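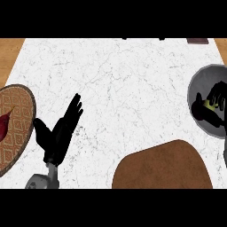

One customer wrote to us that the refurbished notebook on which she was typing had outlasted the new one it was bought to replace, and asked why more companies did not sell computers this way. Her letter is kept at our Stenden office, and new employees are given a copy on their first day.

About Hendel

Hendel repairs, refurbishes and resells portable computers for schools, public libraries and small businesses. The company was founded in 2000 as a repair counter for business notebooks and now employs 60 people at two locations. Our head office and main workshop are in Stenden. Our parts warehouse is in Clakov.

What We Do

We purchase notebooks and tablets from organizations that are replacing their equipment. Each unit is logged on arrival, its storage is erased, and its battery, keyboard, display and ports are tested by a technician. Units that meet our standard are repaired where necessary, fitted with a clean operating system and offered for sale with a two-year warranty. Units that do not meet it are taken apart for usable components, and the remainder is sent to a licensed recycler.

Customers may choose between a commercial operating system and Tlapale, our own Linux-based system for older hardware. Tlapale was first prepared for a school district whose notebooks could no longer receive updates from their original supplier. It includes a web browser, an office suite and a simple administration tool, and it runs on machines with modest memory. Updates are issued every March, with security corrections released as required.

Schools and Libraries

Educational customers are assigned a single contact who remains responsible for the account from the first inquiry through the end of the warranty. Orders can be delivered with user accounts, asset labels and wireless settings already in place. Spare chargers and batteries for every model we sell are held at Clakov for the full warranty period.

Data Handling

Equipment received from an organization remains under lock until erasure is complete. A certificate listing the serial number of each storage device is issued to the previous owner. Drives that cannot be erased are destroyed, and this is recorded on the same certificate.

Working With Us

Organizations wishing to sell used equipment should submit a list of models and their general condition through the contact form. A written offer is normally returned within a week. Collection is arranged at our expense for larger lots. Warranty claims should be addressed to the Stenden workshop and must include the order number.

Page last updated 08/02/2021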